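How to refinish a worn table top with wipe-on varnish

Posted by Cheng-en Fu

I have ruined enough table tops to be considered experienced. What follows is the method that ruins the fewest. It's meant for solid wood or a decent thickness of veneer, indoors, in a room where you can open a window and shut out the cat.

Start by washing the top with warm water and a drop of dish soap, then let it dry overnight. Old polish clogs sandpaper in minutes, and the paper isn't cheap enough to waste on furniture wax from 1988.
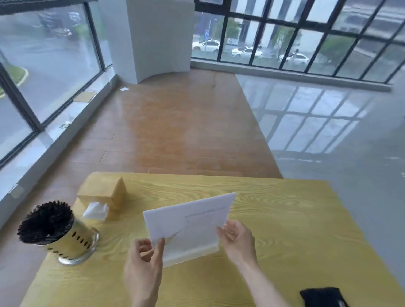
Sand with the grain. Begin at 120 grit if the old finish is flaking, then 180, then 240. Don't be tempted by the 3000 grit the man at the hardware store is so proud of. That's for polishing, and varnish has nothing to hold on to if you use it on bare wood.

Vacuum, then wipe with a lint-free cloth. Every cloth sold as lint-free has lint on it. Wash it once first.
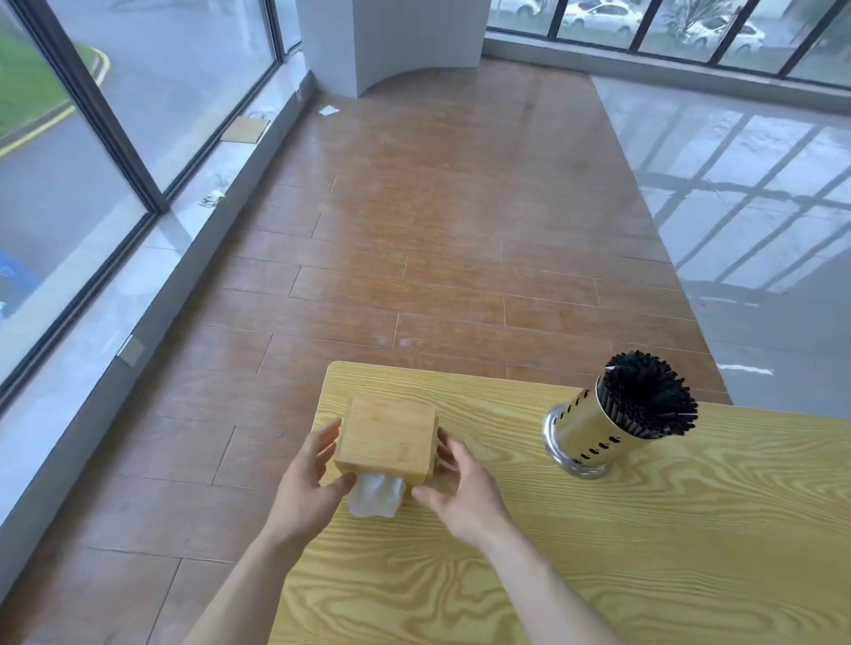
Thin the first coat. I use Lusis satin, two parts varnish to one part mineral spirits, and 500 ml of the mix did a six-seat table with enough left over to harden in the jar. Stir it, never shake it. Fold the cloth into a pad, wipe on a thin layer, and walk away. The urge to go back and fix one little streak is how you get a big streak.

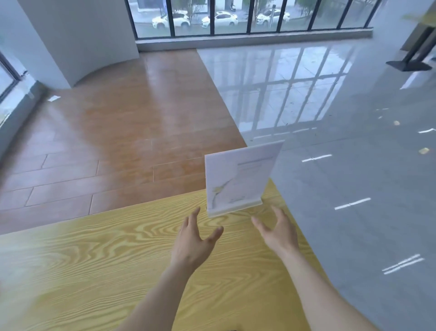
Leave it overnight. Rub lightly with 320 grit, wipe off the dust, and put on the next coat unthinned. Three coats are plenty for a desk. A table where people eat wants five, and one with children wants a tarp. 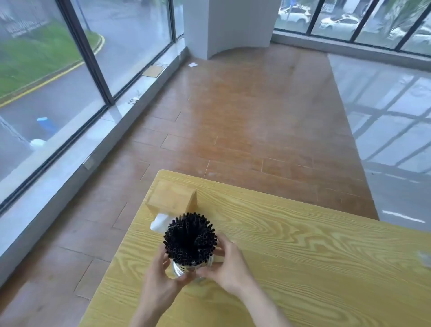 Let the last coat cure for a week before anything lives on it. Heavy glass is the worst offender, and a jar crammed with black straws like this one will print a neat ring into soft varnish. Felt pads help later on, but not during that first week. Dry the used cloths flat outdoors, one layer thick, before you throw them out. Wadded up, they can catch fire by themselves.

Comments

Lai-ching Kwan
Does this work over old shellac? Asking after the fact.

Cheng-en Fu
If it was dewaxed, yes. If not, you'll hear from it.

Hryhorii Kovalchuk
Went back to fix the streak. You were right about the streak.

Search this site Enter keyword Go

Contact | Copyright Drarnomham Workshop Notes | Back to top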